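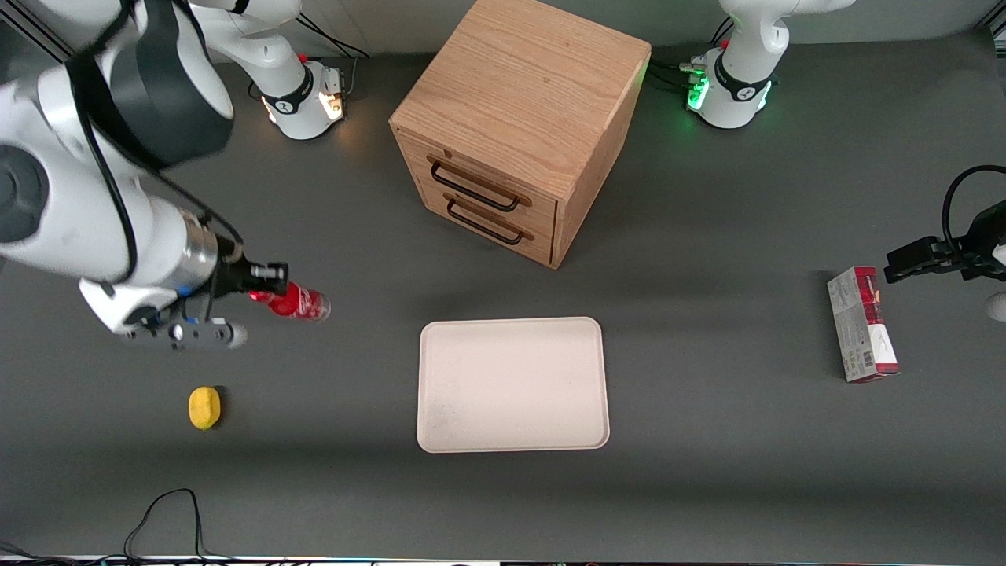 Red plastic bottle held in a gripper over a dark gray tabletop.

About Galtier

Galtier measures and documents historic fortifications: town walls, gatehouses, towers and the buildings inside them. The office was set up by Shiyu Tang, a structural engineer, and Yufang Han, an architectural historian. Both still lead site work.

A standard commission covers plan, section and elevation drawings, a condition record for each wall face, and a dated phase plan. Drawings are issued at 1:50, with masonry details at 1:10. Archive research is carried out before the first site visit.

Our longest project is the citadel at Jaltetti. The circuit has 38 towers, and the oldest written reference to the east gate is a repair account from 1482. The first survey stage covered the east and south walls.
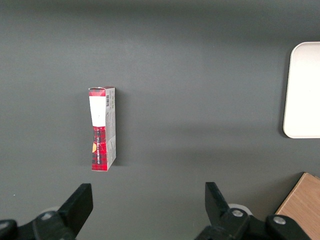 The second stage covers the north wall, the cistern and the former garrison chapel. Fieldwork runs from June until the first frost.

Records are kept in the Juvum archive format and delivered to the owner with an index of up to 1000 sheets per volume. Reports can be bound on request.

Site office hours: 8:30 a.m. to 4 p.m.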